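Washing temperature and red dye, second round

In the first round I washed six new red cotton items with white test strips and concluded that cold water solves most of the bleeding problem. Tamunoemi Wike wrote to point out that I had changed the water temperature and the detergent at the same time, so the result didn't support the conclusion. She was right. I reran it in May with one detergent throughout.

Setup. Front loader, normal cycle, 40 minutes, spin on medium. The detergent was Clernar liquid, measured with a syringe at 40 ml per load. Each load had one red garment, one strip of undyed cotton and one strip of undyed nylon, both cut from the same stock as last time. The loads ran at 70, 80 and 102 degrees Fahrenheit, checked with a probe in the drum at the start of the wash. My tap doesn't go below 70 at this time of year, so anything colder will have to wait for winter.

I scored the strips against a printed gray scale under the same lamp, at night, with the blinds down. Five is no visible staining, one is heavy. Half steps allowed. I know a colorimeter would be better. I priced the Colora handheld unit and closed the tab.

Cotton strips. At 70 the strips came out at 4.5 or 5 for every garment. At 80 they were the same within my ability to judge. At 102 two garments dropped to 3.5 and one, a heavy sweatshirt, dropped to 2.5. The remaining three didn't move.

Nylon strips. Worse across the board. The sweatshirt gave 3 even at 70 and 1.5 at 102. Nylon takes up some loose direct dyes more readily than I expected, and it explains why the waistband trim on my gray running tights has been pink for a year while the socks washed with them are fine.

Second wash. I repeated everything at 102 with fresh strips. The sweatshirt improved to 3.5 on cotton and 2.5 on nylon. By the fourth wash it was at 4.5 and 4. Most of the loose dye leaves early, and if you wash a new red item alone three times you have dealt with most of it.

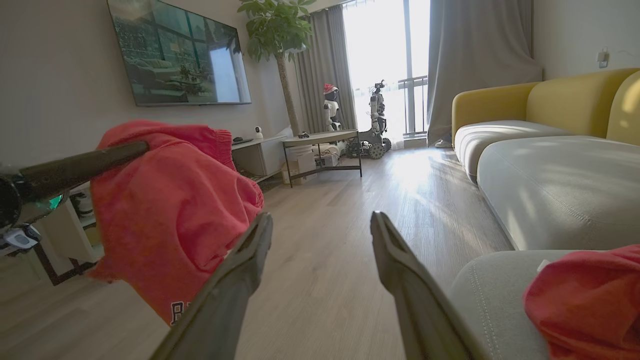
Color catcher sheets. Oluwaseun Sani asked whether these do anything. I ran the sweatshirt's twin, bought the same day and not previously washed, at 102 with one Wevard sheet in the drum. The cotton strip scored 3.5 against 2.5 without the sheet. The sheet itself was a solid medium pink. So it does something, but one sheet isn't enough for a garment like that, and I haven't tried two.

Salt and vinegar. I tested both in the first round and saw no effect. I didn't repeat them and don't plan to.

Limits. One machine, one detergent, moderately hard water, six garments plus the twin. The scoring was mine and I wasn't blinded to the temperature. Ajayi left a comment suggesting I number the strips on the back and shuffle them before scoring, which costs nothing, and I'll do it for the next set.

Strips from all loads are in a binder, out of the light. If anyone wants to rescore them I can mail the lot. Next is black denim, probably starting some Sunday when I have the machine to myself.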